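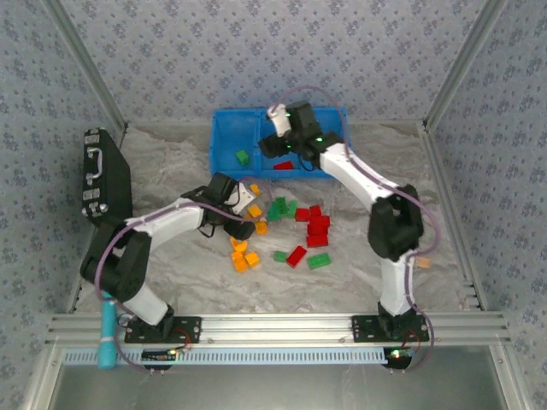 # Block sets and divided trays: frequently asked questions

These answers cover the loose block sets lent from the Fuvthorpe and Pilton stores. Wheeled toys, puzzles and board games have their own page.

## Borrowing and contents

### What is in a set?

A bag of blocks, one open plastic tray with a central divider, and a contents card. The card gives the number of blocks in that set by colour. Numbers differ between sets, so the card must stay with the bag it came with.

### How many sets are there?

There are 44 sets on the lending list. The last full check, in October, found 1,075 blocks across both stores, including the spares.

### Can I ask for a particular colour?

Yes, at the time of booking. Orange is held in most sets and is usually available. Single-colour sets are kept at Pilton only and take longer to supply.

### How long is the loan?

Nine weeks. A loan may be renewed once, provided the set has not been reserved. Late sets are not fined, but no further set is issued on the same card until the first one is back.

### Can I swap blocks between two sets?

No. Sets bought at different times vary slightly in size and shade, and mixed sets have to be sorted by hand on return.

## Using the tray

### What is the divider for?

It separates the tray into two compartments. Common arrangements are:

- one colour on one side, everything else on the other
- blocks in use on one side, blocks finished with on the other
- small blocks on one side, large blocks on the other

The divider is part of the moulding and doesn't come out. Please don't cut it down to make a single compartment.

### Where should the tray stand?

Against a wall or other upright surface, with the long side parallel to it. A tray in the open tends to slide when blocks are dropped in from one side. Leave a clear area of floor in front for the loose blocks.

### Should the blocks be put in one at a time?

For sorting activities, yes. For ordinary tidying, a handful at a time is acceptable. Tipping the whole bag into one compartment is not recommended — blocks pile up against the divider and spill into the other side.

### Can trays be stacked?

Empty trays nest. Full trays should not be stacked, as they have no lid and the upper one rests directly on the blocks beneath.

### Is there a lid?

No. The supplier listed by Price, the catalogue we order from, doesn't make one for this tray. A cloth bag large enough to hold the tray can be borrowed from either store.

## Floors and walls

### Which floors are suitable?

Any flat, hard floor. Smooth sheet flooring, including marble-patterned types, is easy to sweep and allows blocks to be slid as well as lifted. Short-pile carpet is acceptable, although small blocks don't stand upright on it reliably. Deep rugs should be rolled back.

### Does the pattern of the floor matter?

Slightly. Pale blocks are hard to pick out on a pale grey or marbled surface, and strong colours such as orange are easier to find when clearing up. If the only floor available is pale, ask for a set with no white or grey blocks.

### Will the blocks mark wallpaper?

They can do so if thrown or dragged along it. Plain and floral papers are affected alike, but scuffs show less on a small printed pattern. Where the tray stands against a papered wall, leave a finger's width between the rim and the paper. Marks made by the rim are usually a horizontal line at one height and can often be removed with a dry eraser. Test it in a corner first.

### What about metal corner strips and rails?

Check that the edges are smooth and the fixings are flush before play starts. Grooved rails collect small blocks and dust — run a soft brush along each groove at the end of the session.

## Cleaning and return

### How should the blocks be cleaned?

Wipe with a damp cloth and mild soap, then dry with a towel. Don't soak them, and don't use a dishwasher. The tray may be washed by hand in warm water.

### Do I have to sort the set before returning it?

Sorting by colour is not required. Counting is. Compare the total with the contents card and write any difference in the box on the back.

### I have lost a block. What happens?

Up to two missing blocks are replaced from spares without charge. Above that, the set is withdrawn until matching blocks have been found, and the borrower may be asked to pay for replacements at catalogue price.

### I found a block that isn't on the card.

Return it in the bag with a note. It probably belongs to an earlier borrower's set.

### Where do I return a set?

To the store that issued it. Sets from Fuvthorpe may also be left at the Claveck counter on a Monday. Claveck doesn't check contents, and the loan remains open until the set has been counted at Fuvthorpe.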